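Journal > Work > March

March - posted by Catherine MacBrayne

Read the new Galbraith handling guidelines over breakfast, all of them, including the annex. I now hold opinions on the word "graspable." Rule 6 says every item must be set down before the other hand touches it, and I typed that into our Skornine notes before my coffee got cold.
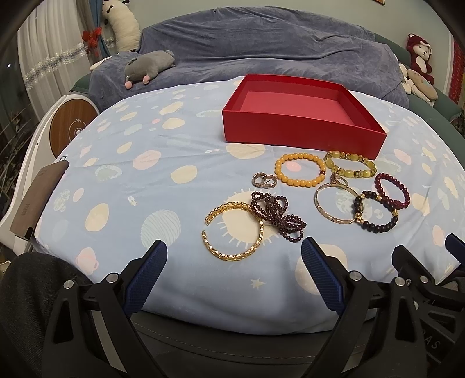 My main quarrel is with the section on object spacing, written by somebody who has only ever pictured cubes. It wants a clear gap on every side of every item. Fine for cubes. Two beaded bracelets lying partly over each other fail it at once, and so does a burgundy strand in a knot, and those are the things people own. I want a clause for overlap, with a label for it, so the log admits the pile existed. I wrote 300 words on this and cut 2.

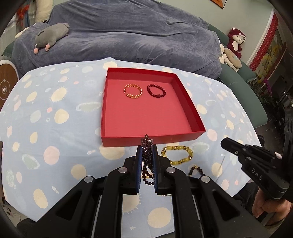
Lorna Rennie thinks I have it backward. Her view is that a standard should be dull and strict first and get its exceptions later, once people have complained properly, in writing. She also said the 298 words were a lot of words. I told her beads don't read the annex. She told me to put that in the comment form, so I did, and the form rejected the apostrophe.

We do agree on the start check: fingers open, nothing held, box empty, then begin. Nekgate skips it and calls the result "natural variation" - I call it lunch. Lornero does the check twice, to be fair to everyone.
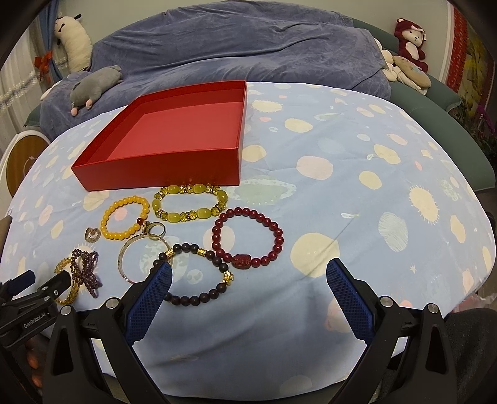
Start check, fingers open and box empty.

Sent the comments at six. Annex B can wait, it's mostly about lids.

2 comments | 6 shares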